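Week 6 — learning from demos, part 2 (notes: Kiri Tapsell)

Recap. Behavior cloning = copy the teleop data, state in, action out. Small errors pile up, arm drifts to places no demo covers.

Today: action chunking. Policy predicts a block of steps, runs part of it, predicts again. Less jitter, fewer stalls mid-move. Cost — slower to react if somthing slides.

Stellham set: 2,007 demos, 300 held out. Kitchen tasks, toy veg, one arm. Read Pichon's writeup before lab, esp. the bit on how he picked chunk length.

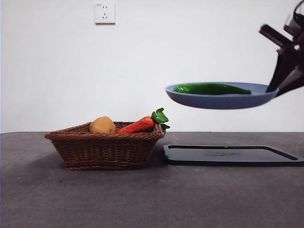

Fig. 2. Pan held over the tray, green pepper inside. Potato and carrot in the basket.

Why pan tasks are hard: load isn't fixed to the gripper. Tilt too far and the pepper rolls. Policy never sees the force, only joints + camera.

Result to remember: 72% success with chunks on the held out layouts, single step was well under that. Gap shrinks with more data but doesnt close.

Lab: rerun the Partington baseline, chunk length 1 vs 8. Plot both. Questions to Murray Baxter, before 5 pm.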